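Subject: Re: [melstead-toylib] Brick donations and the new storage
Reply-To: list

On the question from the last digest:

> We still have the bricks from the Clevance school closing in
> trash bags in the back closet. Can somebody say whether we are
> sorting them by color or by set, and whether the loan bags
> go back to the old size? I have 7 families on the waiting list.

By color. I tried sorting by set for two evenings and gave up. Most of the sets in those bags came without instructions, and half the special pieces could belong to any of them. Families who borrow bricks want enough to build with, and a mixed loan bag goes out three times as often as a boxed set.

I washed and counted the first bag. It came to 1,073 pieces, of which 116 went in the discard bucket for tooth marks or cracks. Please wash in a mesh bag in lukewarm water with dish soap, then spread the pieces on towels overnight. Anything with a sticker or printing gets wiped by hand.

For storage I'd like to drop the deep tubs. Small pieces sink to the bottom and the kids dump the whole thing out to find them. A divided clear tray costs more but you can see what you have.
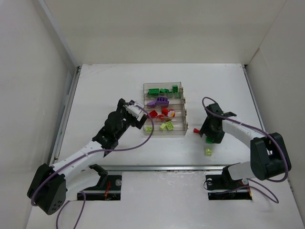
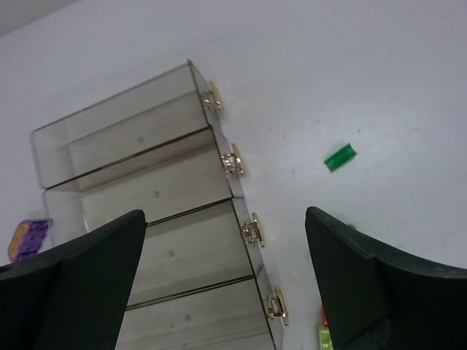 Clear box with four sections. In the first picture the green bricks are at the back, with purple and then red in front of them.

If we go this way, I'd ask for 4 trays to start, and we can see how they hold up through August. Labels go on the short end so they can be read on the shelf. The Jitpraphai catalog has lids, sold separately. Check the inside measurement before ordering, as the lids we bought last time were a half inch too narrow and went back.

Loan bags: yes, back to the old size. The large ones came home short every time and took too long to check in. Weigh each bag going out and write the weight on the card. When it comes back, weigh it again and only count if it's off.

The waiting list can be cleared from the first washed bag. I'll have the loan bags at the front desk by 4 p.m. on pickup day.

Wheels and window pieces are in a shoebox under the counter. Please leave them out of the loan bags for now.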